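Gudora gripper

The Gudora is a hand-held gripper built at home or in a shared workshop. One is held in each hand, and the wearer does plain chores with the pair – picking up a bottle, dropping it in a bin – so the motion can be used later to train a robot arm. First plans posted Oct 27, 2020. A later version, the Ratel, keeps the jaws but changes the handle.

Construction

White body, two curved finger pads, marker block with black-and-white patterns. The block is what gives position, so it has to be glued square. Cables go back to a pack worn on the shoulders. Most of the body is printed; a pair takes 600 grams of filament, more if the first print warps, wich is common.

Use in shared workshops

Several people can work in the same room, each with thier own pair. Needs floor space, a power strip, and something cheap to handle. 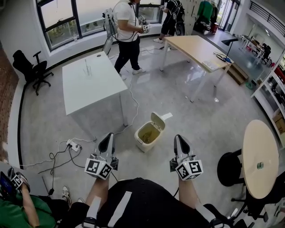
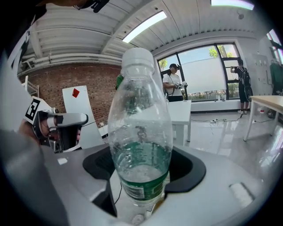 Bottle and bin at the Cirura workshop:

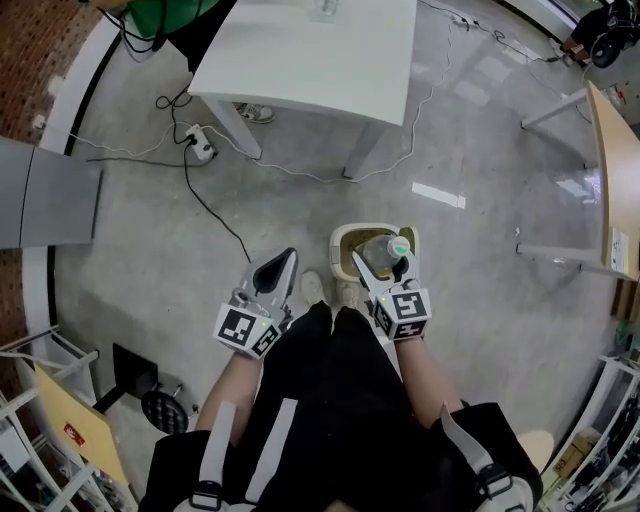
Training runs

Builders usually log 100 short runs before trusting a new pair. The Cirura group aims for 1000 per chore, then moves the bin and starts over. Lysenko, the software most of them use, drops any run where a marker block is hidden too long.

Known problems

Loose pads. Cable snags at the elbow – tape helps.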